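Wuswood Hall Users Group
Minutes of the Wednesday meeting, held in the side room at 7.10 pm

Present: Costel Ilie (chair), and representatives of the playgroup, the lunch club, the choir and the Flellik language school. Minutes taken by the choir.

Apologies: yoga, the seniors' table tennis.

1. Minutes of the last meeting
Accepted with one correction. The oven repair was paid for by the lunch club and not by the hall. The hall will pay back half.

2. Matters arising
The side gate latch has been replaced. The key for the upstairs cupboard is still missing. The language school will ask its evening tutors again before a new lock is bought.

The noticeboard has been cleared of anything older than October.

3. Money
The balance in the hall account is $2,874. Hire fees for the quarter are all in except for one booking, which Costel is following up. The power bill was higher than last winter and the choir asked whether the hall heaters could go on a timer. Costel will get a price.

4. Crockery
The lunch club raised the state of the plates again. The older off-white ones are marked on the eating surface, with fine dark scratches and small specks. They have been through the dishwasher and then scrubbed by hand, and the lunch club's view is that the marks are in the surface and will stay.

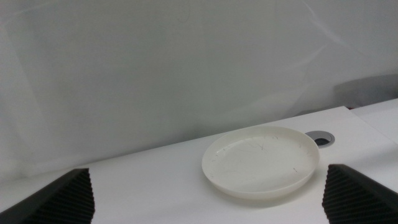 The playgroup said they are happy to keep using them for craft and for fruit, and don't want to see good plates thrown out over appearance. The language school said visitors at their open evening had passed comment.

Costel said the hall bought 130 of these plates when the kitchen was done up and none have been replaced as a set since. He thought it was fair to call them worn. There was some talk about whether scratched plates are harder to get properly clean. The lunch club follows its own kitchen rules on this and would sooner not serve hot meals on the worst of them.

Two prices have been obtained for a full replacement. Limsakul quoted $800 delivered for a heavier plate with a wide rim. Dellodness quoted $459 for a lighter one, pick-up only. The lunch club prefers the heavier plate. The playgroup prefers the lighter one because the children carry their own. Stacking height also matters, as the shelf over the sink won't be moved.

It was pointed out that both firms sell in smaller lots and that the hall doesn't have to replace everything at once. The choir suggested sorting the plates first and then deciding on a number. This was agreed by all groups.

The sorting will be done under the main lights. For a plate to stay in the kitchen, the well and the slope up to the rim should be free of dark marks that can be felt with a fingernail. Light scuffs are acceptable. Anything chipped goes straight in the bin. 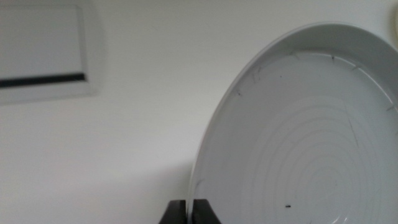
5. Actions on crockery
Lunch club to sort the plates before the next meeting and put the rejected ones in the crate under the bench.
Playgroup to take what they want from the crate for craft, marked on the underside so they don't drift back to the kitchen.
Costel to ask Limsakul for one sample plate and check it on the shelf and in the dishwasher racks.
Language school to find out whether Dellodness would deliver for a fee.
No order to be placed until the sorting is finished.

6. Kitchen cupboards
The labels on the cupboard doors have faded. The playgroup will redo them. The choir asked for one low cupboard to be left for tea and coffee things, so that evening groups don't have to go through the lunch club's shelves. Agreed — the one nearest the fridge.

Tea towels are going home with people and not coming back. All groups to bring back what they have.

7. Bookings
The language school would like the side room for an extra hour after class during term. No objections, provided the room is locked by 9.30 pm and the chairs are left stacked.

8. Other business
The tap in the accessible toilet drips. Costel will look at the washer.
The piano is due for tuning and the choir will arrange it and send the bill to the hall.

Meeting closed at 8.25 pm. Next meeting at the same time next month, in the side room.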